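About Willine

Willine is a clothing sorting and folding service. We take in secondhand garments by the bag or by the box, sort them, fold them and send them back out ready for a shelf, a rail or a drawer. Our customers are thrift stores, school clothing exchanges, theater wardrobes and households that are moving or clearing out a closet. We don't buy clothes and we don't sell them.

The business began in a rented unit on Goodwin Street with one table and a set of shelves. We moved to our present space in the Huseck Building in May, and we have kept the same way of working. Every piece goes across a table before it goes anywhere else.

What happens at the table

Clothes come to us in all sorts of shapes. A sweater may have one sleeve inside the other. Color-blocked tops are slow to read when they are bunched up, because the front, the back and the sleeves can all be different colors. We take one garment at a time and find an edge first, usually a collar or a hem, and work outward from there until it lies flat. 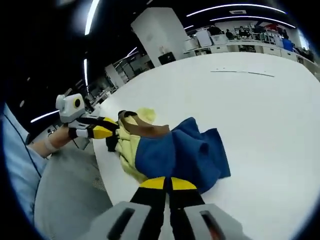 Once a piece is flat, we check the seams, the cuffs, the neckline and the closures. Small problems are written on a paper tag and the tag stays with the garment. We do not mend or wash. If a customer wants either one, we set those pieces aside in a separate bag and return them with a list.

Folding comes next. T-shirts and light tops are folded in thirds lengthwise and then in half twice. Sweaters are folded once less to keep the stack from leaning. Pants are folded along the leg seam. If a store has its own fold, we ask for a sample piece and copy it. Children's clothes are folded to a smaller width and kept by size.

In our last full year we handled 3634 garments for stores and 1277 for households. We worked with 78 customers in all, and most of them came back at least once.

Our tables

The work tables are white with rounded edges. A white top makes it easier to see a loose thread or a missing button, and dark lint shows up right away. The curve lets two people reach the same garment from different sides without bumping a corner. We wipe the tops between batches and keep cups, pens and tape on the shelves behind us.

We do not pile finished work on the sorting tables. Folded stacks go straight into Potum boxes, which are the flat-bottomed cartons we use for everything that leaves the building. A label on the short side gives the customer number, the type of garment and the size range.
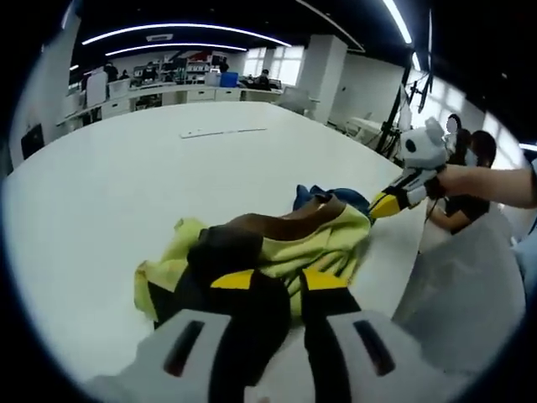

Hamish Treloar says the tops with three or more colors in them are the ones he would leave for first thing in the morning, when his eyes are fresh, and that a plain shirt can be done at any hour. He also likes the collar facing up in the box so that a store can read the size without unfolding anything. We have done it that way for all store orders ever since.

How to send us clothes

Bags should be tied and boxes taped. Please empty the pockets. Shoes, belts and hats need to be packed separately from clothing. We ask that everything be clean and dry when it arrives. Wet items are returned unsorted.

The smallest order we take is 5 bags or the same amount in boxes. Store orders are picked up on our regular route. Households can drop off at the side door of the Huseck Building, where there is a bell and a cart. Sorting normally takes a week, and longer in the spring when people change over their closets.

If you have a preference about how things are grouped, write it on a sheet of paper and put it in the first bag. We can group by size, by color, by type or by season.

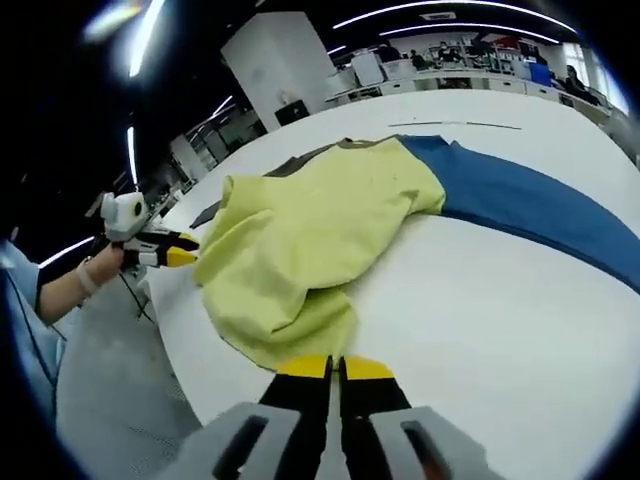 Yellow-green and blue on the work table.

Visits are welcome by appointment. The front desk can also give prices for store routes and single household orders.

Page updated 27 February 2026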